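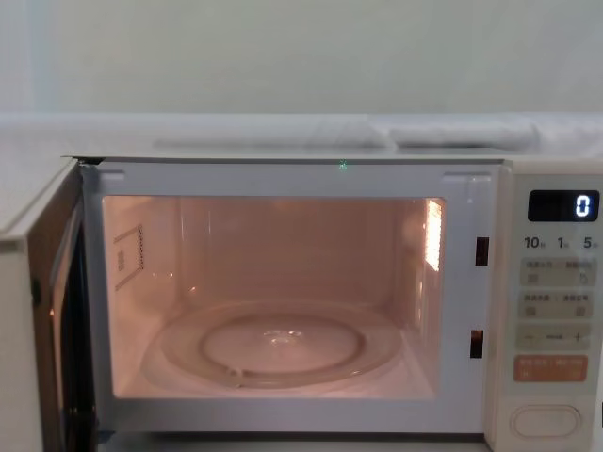
Door wide open, the way I leave mine after a wipe-down.

Steam Is the Best Kitchen Cleaner You Already Own

Print this page | E-mail to a friend

I came to steam late, after years of scrubbing, and now I use it on nearly everything! My kitchen at the Hodberg apartment is tiny and every splash lands somewhere annoying, so I've had plenty of practice.

Start with the microwave. Put a cup of water and half a sliced lemon in a microwave-safe bowl, drop in a wooden spoon so the water doesn't boil over all at once, and run it until the window fogs up. Then leave the door shut for five minutes (go fold some towels). The bowl will be hot, so use mitts. After that even old tomato soup slides off with a damp cloth.

Cutting boards love it too. I hold my kettle's spout a few inches away, move slowly over the stained part, and scrub with coarse salt while the wood is still warm. Stand the board on its edge to dry, never flat.
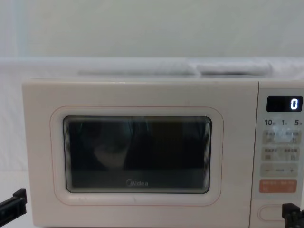 Midea microwave with a dark window. Dark glass shows every smear, so buff it dry.

For the stovetop, lay a wet dishcloth over the baked-on spots while the burners are still a little warm – not hot! – and walk away. Two rounds of that beats any amount of elbow grease. Same goes for the drip tray under my old Brulteo coffee maker, which used to get the steel wool every March and has the scratches to prove it.

Got a garment steamer? Try it on the rubber seal of the fridge, with an old toothbrush for the folds. Wipe as you go, and stop if the seal starts feeling soft.

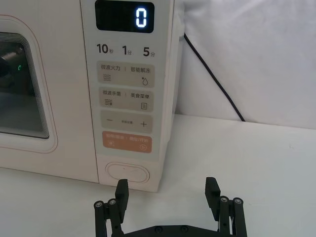
Control panel and digital display: damp cloth only, and never spray it directly.

Grout is where I get really excited. Steam a short stretch, brush it, mop up the gray water with a rag, then do the next stretch. If you let the water sit it just sinks back in and you'll be doing it all over again.
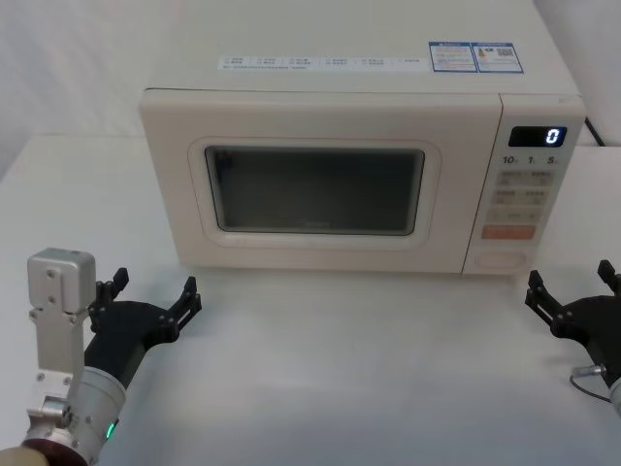

Sticker glue gives in to warmth as well. Jars are easy: fill them with hot tap water, wait a bit, and peel from a corner. Big appliances need more patience, and please read before you peel! A microwave can have a long strip of small print along the front edge of its top, plus a couple of blue-bordered labels beside it, one with what looks like a QR code. I take a picture of labels like those first, and anything with a safety warning or a serial number stays put. For the rest, use a cloth wrung out in hot water, then a dab of cooking oil for the last gummy bits.

633 shares | 2 comments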